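型式293と型式307は、天板下面にねじで固定する配線トレイである。机上から下ろしたケーブル、電源タップ、ACアダプターを床から離して保持する。型式番号はトレイ本体の有効長(mm)を示す。断面形状、固定金具、付属品は両型式で共通で、違いは長さだけである。

# Flerkcombe 天板下配線トレイ Hurnstead 293 / 307

## 型式の選び方

既存の机に後付けする場合は、まず天板下面の障害物を確認する。脚フレームの横桟、引き出しのレール、補強板、昇降用の制御箱が主な干渉物である。横桟と背面側の端との間にトレイ本体と固定金具の両方が収まるかを、天板の下から実測すること。カタログ上の天板寸法から逆算すると、桟の位置が反映されないため誤りやすい。

- 型式293:脚フレームの内側に余裕がない机、袖引き出し付きの机、連結して使う場合の補助側
- 型式307:単独で使う場合、電源タップを長手方向に収める場合

収納できるかどうかは、タップ本体の長さのほか、コードの引き出し方向でも変わる。コードがタップの端から長手方向に出る製品では、曲げの分だけ余長が要る。端面に押し付けて無理に曲げるとコードの根元に負荷が残る。判断に迷う寸法のときは型式307を選ぶか、トレイを連結して継ぎ目をコードの通り道に使う。

## 仕様

| 項目 | 293 | 307 |
|---|---|---|
| 有効長 | 293 mm | 307 mm |
| 本体材質 | 鋼板、粉体塗装 | 鋼板、粉体塗装 |
| 固定金具 | 2個 | 2個 |
| 底面 | 長穴列 | 長穴列 |
| 端部 | 開放、樹脂縁付き | 開放、樹脂縁付き |
| 連結 | 可 | 可 |
| 本体色 | 黒、白 | 黒、白 |

外形図と許容荷重は製品同梱の図面に記載している。許容荷重は均等に載せた場合の値で、一点に集中させた場合には適用しない。重いACアダプターは固定金具の近くに寄せて置く。

## 構造

本体は断面がU字に近い一体曲げで、溶接部を持たない。前縁(使用者側)は背面側より低く、天板の下に手を入れたときに上から落とし込めるようにしてある。背面側の立ち上がりは高く、ケーブルが壁との隙間へこぼれるのを防ぐ。

底面の長穴は、結束バンドと面ファスナーの両方を通す幅とした。放熱のための開口も兼ねている。電源タップの通気面を下に向けて置くときは、長穴を面ファスナーで塞がないこと。

固定金具は天板側と本体側に分かれている。天板側をねじ止めしたあと、本体を横から差し込んで爪で掛け、最後に止めねじを締める。旧型は本体を支えたままねじを打つ必要があり、一人での作業が難しかった。現行型では天板側の金具だけを先に付けられる。止めねじを緩めれば、配線を載せたまま片側を下ろして点検できる。

## 適合する天板

木質系の天板で、付属ねじの長さに対して十分な厚みがあるものに適合する。次の天板には付属ねじを使用できない。

- ガラス天板
- 鋼板天板、および下面に鋼板を張った天板
- 中空構造で、取付位置に芯材がない天板
- 石材、人工大理石

中空構造かどうかは、下面を指で叩いて音の変化を聞くと見当がつく。確実なのはメーカーに芯材の位置を問い合わせることである。鋼板天板には別売のクランプ金具を使う。クランプ金具は天板の端をつかむ方式のため、端部に面取りや曲線があると当たり面が減る。前縁が曲線でも背面側が直線であれば支障はない。

天板の表面仕上げと色は取付に影響しない。下面に防湿シートが張ってある場合は、シートの上から取り付けてよい。めくれた箇所は切り取らず、金具で押さえる。

## 机上側の配線

トレイに入れる本数を減らすと、点検時の手間が目に見えて減る。机上の入力機器は、配線が要るものと要らないものを先に分けておく。無線のマウスでも充電時にはケーブルを使う機種があり、その一本を常設するか、使うときだけ出すかを決めておくとよい。常設するなら、端子が天板の下へ落ちないよう縁にクリップを付ける。

配線孔のある天板では、孔の真下にトレイの端が来ないようにする。端に来るとケーブルが樹脂縁の上で折れ、そこに荷重が掛かる。孔の中心とトレイの中央をそろえる配置がもっとも扱いやすい。配線孔がない天板では、背面側から下ろし、立ち上がりの上を越えて入れる。
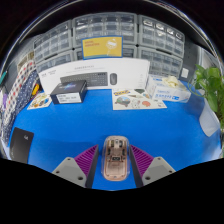 Peiyu Xie:307を昇降机に付けています。トレイ自体は揺れませんが、最初はケーブルの余長が足りず、一番上まで上げたところでモニターの電源コードが突っ張りました。昇降机で使う人は、最高位置にしてから束ねたほうがいいと思います。あと、止めねじ用の六角レンチは長いほうの軸だと横桟に当たって回しにくかったです。

昇降机での余長の取り方は次のとおりとする。

1. 天板を最高位置まで上げる。
2. 床または壁のコンセントから来る電源コードをトレイに入れ、たるみが残る位置で仮止めする。
3. 天板を最低位置まで下げ、たるみが脚の可動部に入らないことを確認する。
4. 再び最高位置に戻し、本固定する。

机上機器とタップの間のケーブルは、天板と一緒に動くため昇降の影響を受けない。ただし、床置きの機器につながる線は電源コードと同じ扱いにする。床へ下りる線はなるべく一か所にまとめ、別売の縦配線カバーに通す。

## 取付手順

天板を裏返せる場合は裏返して作業する。裏返せない場合は、机上のものをすべて下ろし、保護眼鏡を着用すること。下穴をあけるときに切りくずが落ちる。

1. 取付位置に型紙を当て、粘着テープで仮止めする。型紙は両型式共用で、293と307の線が印刷されている。
2. 錐または細いドリルで下穴をあける。ドリルには深さの目印としてテープを巻く。
3. 天板側の金具を付属ねじで固定する。電動工具を使う場合は、最後の締め込みを手で行う。
4. 本体を横から差し込み、爪が掛かる音がするまで押す。
5. 止めねじを締める。
6. 空の状態で本体を下に引き、がたつきがないことを確認する。

下穴を省略すると、木質ボードではねじの周囲が盛り上がり、金具が密着しない。すでに盛り上がった場合は、ねじを抜いてカッターで平らに削り、位置をずらして付け直す。同じ穴を使い回さないこと。

型紙の線は本体の外形ではなく金具の中心を示す。線に合わせて本体を当てると位置がずれるため注意する。

## 連結

トレイの端部は開放されており、長手方向に並べて連結できる。連結板は別売である。連結部の樹脂縁は外し、鋼板同士を突き合わせて内側から連結板で挟む。外した樹脂縁は移設のときに必要になるので保管する。

連結しても固定金具は省略できない。各トレイを単独で固定したうえで連結板を付ける。293と307を混在させても断面は一致する。

机を向かい合わせに並べる島型配置では、両側の机にそれぞれトレイを付け、背面同士の間に配線用の隙間を残す。片側のトレイに両側の配線を集めると、机を動かすときに切り離せなくなる。

## 机面まわりの配置

トレイの位置は、利用者の足と膝の位置にも左右される。奥行きの浅い机では、背面側いっぱいに寄せる。手前に出すほど膝が当たりやすく、椅子の肘掛けとも干渉する。マウスを使う側と配線を下ろす側を分けると、机上でケーブルが手元を横切らない。左手で操作する利用者がいる共用机では、配線孔を中央に設けるか、左右どちらからでも下ろせるようにトレイを中央に付ける。

卓上照明のコードは別に扱う。クランプ式照明の支柱は天板の端をつかむため、背面側に寄せたトレイと位置が重なることがある。クランプの下側の張り出しを測り、トレイの端から離して取り付ける。

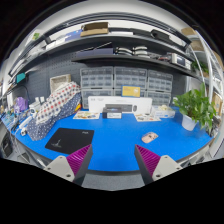 天板の左側に黒いマウスパッドを置いた机面

## 保守

止めねじの緩みは、移設のあとと、重い機器を入れ替えたあとに確認する。固定したまま使い続ける机では、年末の清掃など決まった時期に見ればよい。12月に一斉点検を行う事業所には、点検票のひな型を用意している。

ほこりは乾いた刷毛か掃除機で取る。電源タップの差込口にほこりがたまっている場合は、必ず壁側のプラグを抜いてから作業する。塗装面の汚れは水で薄めた中性洗剤を布に含ませ、固く絞って拭く。溶剤、研磨剤は使用しない。水分が長穴に残ると切断面から錆が出ることがあるため、拭いたあとは乾いた布で仕上げる。

結束バンドは締めすぎるとケーブルの被覆に跡が残る。機器の入れ替えが多い机には面ファスナーを勧める。

## 同梱品

- トレイ本体
- 固定金具 2個
- 木ねじ、止めねじ
- 六角レンチ
- 樹脂縁(取付済み)
- 型紙
- 図面および取付説明書

結束バンド、面ファスナー、電源タップは含まれない。

## 別売品

- 連結板
- クランプ金具(鋼板天板用)
- 縦配線カバー Dirley
- 樹脂縁(交換用、黒・白)

Dirleyは昇降机用の伸縮式である。固定脚の机には、脚に沿わせる面ファスナー式の固定具でも足りる。

## 旧型との互換

旧型の本体は現行の固定金具に掛からない。旧型の金具が天板に残っている場合は外し、現行の型紙で下穴をあけ直す。旧型のねじ穴とは位置が重ならないように設計してあるが、旧型を前後にずらして付けていた机では穴が近接することがある。穴同士が近いときはトレイ全体を横へ移す。

連結板は旧型と現行型で共用できない。断面の前縁高さが異なるためである。

## 注意事項

- トレイに足や物を載せない。天板を運ぶときの持ち手にしない。
- 電源タップの定格を超えて機器を接続しない。
- コードを巻いて束ねた状態で大きな電流を流す機器を使わない。
- 暖房器具のコードをトレイに入れない。
- 屋外、浴室、結露する場所では使用しない。

## 問い合わせ

適合の確認には、天板下面の写真と、横桟から背面側の端までの実測値を添えること。担当は技術窓口のMahfuz Ekanayake。金曜は午前のみの受付となる。図面の電子データは、机の製造元や内装設計者からの依頼に限り送付する。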